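**Swifts have stopped coming back to our street. Is a box worth the bother?**

*Posted by Murdo Aitken*

We moved to Moncrieff Terrace in May, partly on the strength of the estate agent telling us it was "alive with swifts". It was alive with one swift, which went over at a great height and looked as though it had an appointment elsewhere. The neighbours say there used to be screaming parties every evening until half the row had its eaves redone with plastic soffits.

I'd like to put up a box or two on the north gable. My brother-in-law says this is like putting out a saucer of milk for a tiger, and that if the insects have gone then the birds have gone and no amount of carpentry will bring them home. He's an accountant, but he says it with great confidence. Is he right? And do the recordings of calls work, or do they only annoy people?

---

**Angus Forsyth**

He's half right, which is a good score for a brother-in-law. Fewer insects is a real trouble and you can't fix it from a ladder. But swifts feed over a huge area and they'll fly miles for a meal, so a poor street for midges can still be a decent street for nesting. What they can't do is nest behind a plastic soffit. They are stubborn about going back to the same hole, and when the hole has gone they bang about at the wall for a bit and may not breed that year.

So yes, put boxes up. Two at the very least, better a small terrace of them, as they like company. High as you can, five metres or more, clear drop underneath, out of the full sun. North gable sounds ideal.
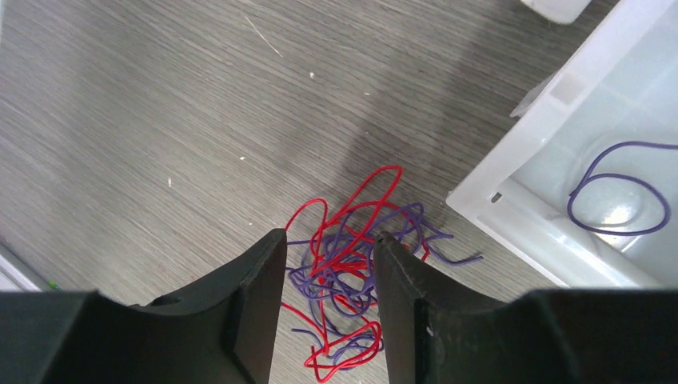
As for the calls, they do help, and without them you might wait years. Play them early in the morning and again in the evening, from late May until the end of July, with the speaker right up by the entrance. Keep it quiet enough that you can still look your neighbours in the eye. Our group in Edska got its first pair in the third summer, after two summers of sparrows, who were delighted with the accommodation and never sent a card.

---

**gotholm_gardener**

Dont bother with boxes, plant a hedge. Everything wants a hedge.

---

**Zerneo**

Swifts don't nest in hedges. They hardly ever land on anything they can't drop off again.

Murdo, one thing to add to what Angus wrote - ask the neighbours who haven't had their eaves done yet. An old nest hole left alone is worth more than any box, and it costs you a cup of tea and a slightly odd conversation. Send your sightings to the county recorder as well, even the one bird with the appointment, though they prefer low-flying birds near roof height as that suggests breeding.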